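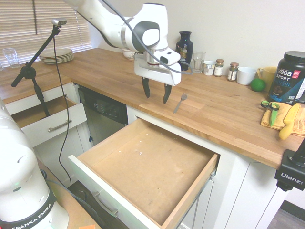
Wanted: people who doubt the Etarora eating plan

Home | News | Take part | Reports | Contact

Print this page | E-mail this page

You have probably seen the claim by now. Put your fork down between mouthfuls, wait for the count, pick it up again, and in a month you will eat less, sleep better and stop wanting biscuits at four in the afternoon. Etarora sells this as a course. The people who finish it say it changed their lives, and the people who don't finish it are not asked.

We are a small food and habits group in Skerkville and we would like to find out whether slow eating does anything much for ordinary adults who are fed at ordinary times. We suspect it does a little, for some, for a while. We could be wrong, and we have set the trial up so that it can show us if we are.

Who we want

Adults who cook and eat at home most evenings. You don't need to want to lose weight, and we would quite like a good number who don't. You don't need to believe in the method either. So far the people writing to us have mostly been keen on it already, and a trial full of keen people is how we got into this mess.

We can't take anyone who is pregnant, has had an eating disorder, or takes medicine that has to be timed with meals. Please don't leave this off the form to get in. If you have already done the Etarora course, tell us, and we will put you in a separate group.

We have 200 places. Half will be asked to eat slowly by the written method and half will be asked to eat as they always have and keep the same diary. You will not get to choose. If you would be cross at being told to carry on as normal, this may not suit you.

What you would do

Keep a short diary of your evening meal for six weeks. What you ate, when you sat down, when you got up, whether you had anything later. We have no app. There is a paper booklet, which people lose, and a plain web form, which people forget, and you may use either.

Come to our rooms in the old Zirkow building twice, once at the start and once at the end, to be weighed and to eat a supper we provide. It is pasta. There is a version without meat.

Fill in a follow-up form in July. This is the part that matters most to us and the part that people skip. The best-known study in this field began with 747 people and the summary on its front page doesn't say how many were left at the end. We went looking and are still looking.

What you would get

A shopping voucher at each visit, your bus fare, and a copy of the results whichever way they go. We can't offer health advice and we won't tell you that you have done well.

The money comes from the Ackah Fund, which has given us 3,000 pounds and has no say in what we write up. We have asked for that in writing and will send you the letter if you want to see it. Nothing comes from Etarora. We did ask them for the figures behind their leaflet and were sent another leaflet.

How to apply

Write to Mohsin Farooqui at the Skerkville address or use the form on the Take part page. Tell us your age, the time you normally eat, and who you eat with. Suppers are held on Tuesday at 6.30 pm and we can't move them, so please check that first.

You can drop out at any point without giving a reason. If you do have one, we would like to hear it, especially if the reason is that the whole thing was tedious.

Recent items

Does a smaller plate make any difference?
Breakfast and the trouble with asking people to remember it
Why we stopped using the hunger scale
Notes from the spring open evening
Wanted: two diary checkers, part time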